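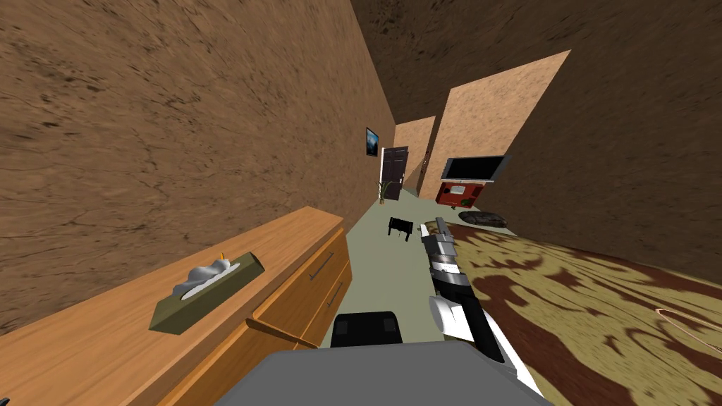 Apr 11, 2023: The captain again

Imogen Whitlock has found the captain. She sent the news before seven this morning with three exclamation marks and a link, and I lay there reading it on my phone with one eye open, already annoyed.

For anyone reading who isn't family: the captain is my great-great-grandfather, or her great-great-grandfather, or both. He is supposed to have sailed out of Ziltport with a cargo of lamp oil, gone down in a storm within sight of the harbor, and swum ashore with the ship's clock under one arm. I have heard this at every funeral I've ever been to. When my aunt tells it he has the clock. When my uncle told it he had a dog. My mother, who disliked drama, always said it was a coat.

I have tried swimming in a coat. I was nine and fell off a dock. I don't recommend it and I don't believe it.

Anyway, the link. It goes to Plaltik, the family tree site Imogen joined in March, which costs her $35 a month and which has, as far as I can see, sold her other people's guesses. You type in a grandparent and a little green leaf shows up, meaning somebody else has typed in a person with that name. You click the leaf and now you have his parents too. Click again and you're back in the 1600s before your coffee is cool enough to drink. Her tree has 307 people in it. She knew the names of maybe eleven of them at Christmas.

I spent the morning I had set aside for taxes on checking the captain instead.

What she has is a man with the right last name, in the right town, in a list of residents, with "mariner" next to him. I'll give her that much. It's a real page from a real book and the handwriting is clear. But mariner was what you wrote down in Ziltport if you had ever gotten into a boat. The man above him is a mariner and so are both men below him. And the age is off. If he is our man he was a father at twelve, which Plaltik accepted without so much as a warning box.

There's a second record, a baptism over in Kerkthorpe, that she has stapled to the same person. Same first name, same last name. It was a common first name! Half the boys in that parish had it, and I know this because I read the rest of the page, which she clearly hadn't. On that page alone there's another boy who would do just as well, with a father listed as a cooper. A cooper makes barrels. I would be perfectly happy to come from barrels.

The part that really got me was the "sources" tab. Under the shipwreck it lists four sources, which looks solid until you open them. The first is another member's tree. That tree cites a third member's tree. The third one cites the first. The fourth source is a typed-up memory of a family story, and when I scrolled down to see who had sent it in, it was Imogen, on the day she signed up. So she is now being told by the website, with a leaf, the thing she told the website.

I wrote all this out for her in an email. I took out the word "stapled" and then put it back in. I tried to be fair and said the list of residents was a nice find and she should keep it, with a question mark. I asked if anyone had looked for the wreck itself. A ship going down in view of the town is the kind of thing a newspaper would cover, and the library has the Ziltport paper on film for most of that period, with a two-year gap that I'm sure will turn out to be exactly the years we need. I asked if there was ever a clock. People keep clocks. Then I sent it and felt mean, and went and cleaned out the fridge. 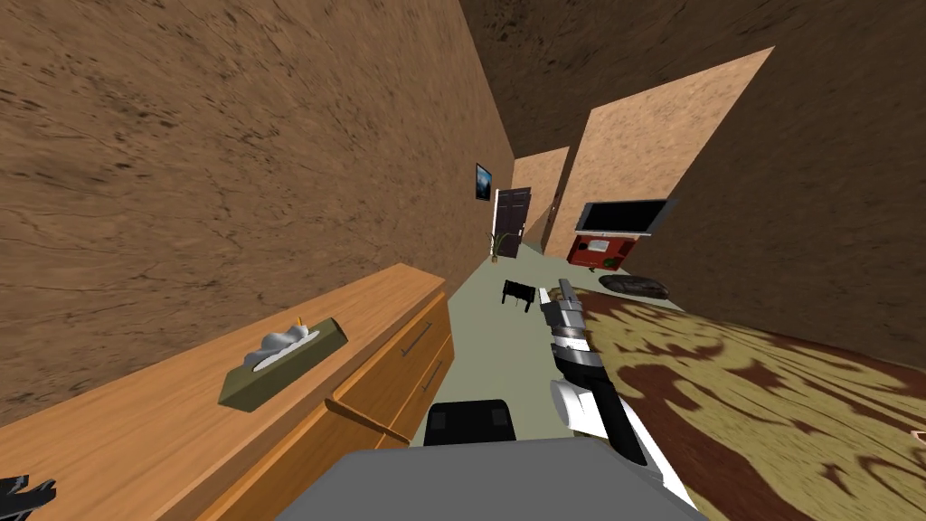
Imogen wrote back that I was taking the fun out of it, and that if I'd been in the room when Grandma told it I wouldn't need a newspaper. She said Grandma cried at the part about the harbor lights, and people don't cry over things they made up.

I think people do, though. I've cried over things I made up in the shower. And Grandma got it from her own father, who also told her he'd once turned down a job with a circus.

But I've been going back and forth on it all afternoon. I was in the room, as it happens. I was small and under the table with a plate of ham, and I do remember her voice going funny. I don't remember a clock or a dog. I remember her saying "and they could see him from the houses," and somebody putting down a fork. That isn't evidence of a captain. It may be evidence of somebody drowning, or almost drowning, or of Grandma being good at this. I don't know what you'd file it under. Plaltik doesn't have a tab.

Picked up soup from Trương on the way back from the post office (taxes still not done, extension form mailed). The woman in line ahead of me was telling her friend that a DNA test had matched her with 1,000 cousins and she had written to all of them. Two had answered. One wanted money.

Ate too fast, burned my tongue. Looked at the Kerkthorpe page again with the soup bowl in my lap. The cooper's boy has a sister baptized the same day, with a name that does turn up in our family, twice, and it isn't a common one. I haven't told Imogen. She'd have it in the tree by bedtime with a leaf on it.

I'm going to request the film for the newspaper. It's free if you go in person and you get the machine for an hour. I'll look for the wreck, and if it isn't there I'll say so, and if it is there I suppose I'll have to say that too.

Need: stamps, dish soap, the blue folder back from my aunt.

Get new entries by email. Enter your address to subscribe. You can unsubscribe at any time.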